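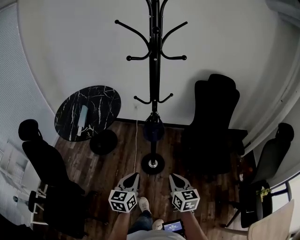 Zbigniew Pawlak thinks I'm sanding the shellac way too soon, and that three hours between coats is fine for furniture but not for a soundboard. He wants it left overnight, minimum, and he'd skip the 200 grit entirely. Fair enough! I'd been rushing it.

24 May 2025

So, Trerkell zither, top plate. Pulled the old finish off the bass side yesterday (what a gummy mess) and got down to clean spruce by lunch. Two hairline cracks near the bridge, both running with the grain. Glued the long one with hot hide glue and left the short one alone for now — I want to see if it opens up when the humidity drops.

First two coats went on okay. The third dragged, and I've got a ridge by the soundhole that catches my fingernail. Leveled it a bit, made it worse, put the pad down and walked off. Mixed a thinner cut from the Jatora flakes for tomorrow, strained it through a coffee filter, jar's labeled.

Szulc emailed about the tuning pins. They can do a full set in the old square-head size but not until June, so stringing has to wait anyway and there goes my excuse for hurrying. Asked if they'd throw in a spare key.

To do: flatten the ridge, one thin coat, leave it overnight. Find out who in Troltasthorpe still sells wound bass strings by the piece.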